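Gripper cell at Cunham gets new fingers and a fixed service hour

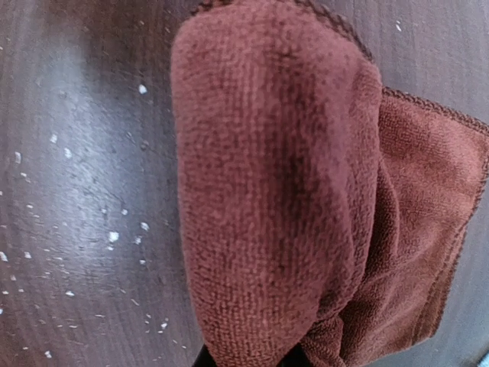 The table-wiping cell at the Cunham test kitchen is running again after a repair to its gripper, the operator Dridier informed in June. The cell had been stopped because one finger did not close fully any more, and cloths slipped out while the arm was moving.

Technician Yogesh Malhotra opened the gripper and found lint packed behind the finger guide. He cleaned the guide, changed both finger pads and set the closing force again with a folded microfiber towel, the same kind the cell uses in daily work. "A hard test block told us everything was fine," Malhotra said. "Cloth is thicker in one place and thinner in another, so now we adjust with cloth."

The wrist camera was also calibrated again. On a glossy dark table, reflected light can hide small crumbs, and the exposure is now set lower than before.

From this month the guide is cleaned every 1000 grips and the pads are replaced after 2000. The work takes up to 32 minutes and is done at 6 a.m., before the kitchen opens. Spare pads come from the supplier Vundero — 13 pairs are in stock on site.

A second cell, in the Bhardwaj building, will receive the same settings when its next service is due.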